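Search this site Go

How to Get Your Money Back When a Concert Gets Cut Short

42 shares

I've been going to shows since high school and I've had exactly one walk-off. It was last May at the Plultonmont in Edham, and the singer (I won't say who, I still like the records) did five songs, argued with the sound desk, and left. Lights up, everybody out. My ticket was $42 before fees, and I got all of it back, fees too! It took some nagging, so let me walk you through it.

First thing, before you even leave your seat: write down the time. I typed "8:50 start, off by 9:15" into my phone, and that one little note did more for me than anything else. If you shot any video, keep it, even if it's just the back of somebody's head. The sound is what matters.

Next, dig out your ticket, your receipt and anything you paid for on top, like parking or a locker. I keep mine at home and had them all in one place by midnight.

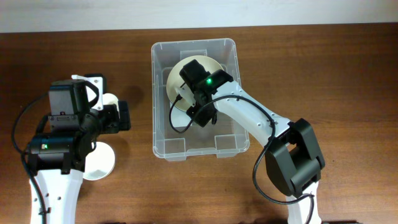 Who do I ask, the artist or the venue?
Start with whoever took your money. If you bought from the box office, go to them, and if you used a ticket seller, use the contact form on your order page.

Now read the fine print on your order. You're looking for words like "canceled," "curtailed" or "partial performance." Plenty of sellers only promise a refund if the show never started, and that's where people give up. Don't! A promoter can still decide to pay, and they're more likely to if a lot of people ask politely in the first few days.
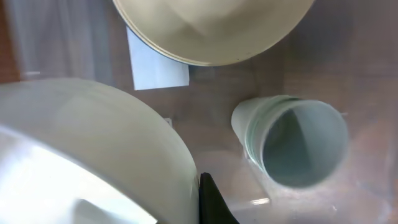 Which brings me to the email itself. Keep it short. Mine was four sentences: what I bought, when the music started, when it stopped, and what I wanted back. My friend Dolores Gallagher sent a full page about how her night was ruined (it was, she'd driven in from Tarden) and got a form reply. She sent a shorter one after that and they paid her.

Ask for a specific amount. "Please refund the full ticket price and fees" is a lot harder to dodge than "I'd like some compensation." If they offer a voucher and you'd rather have cash, say so right away, and don't click accept while you think it over.

If you hear nothing, give it up to 5 business days and write again in the same thread. After that, call your card company and ask about a dispute. Have your note, your receipt and both emails ready to send.

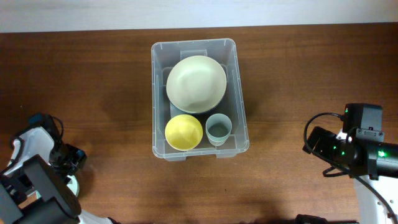
Clear bin on the table.

One more thing, about resale tickets. Your contract is with the resale site, so you'll be following their rules, and those can be pretty different from the box office's. Check them before you write to anybody.

4 comments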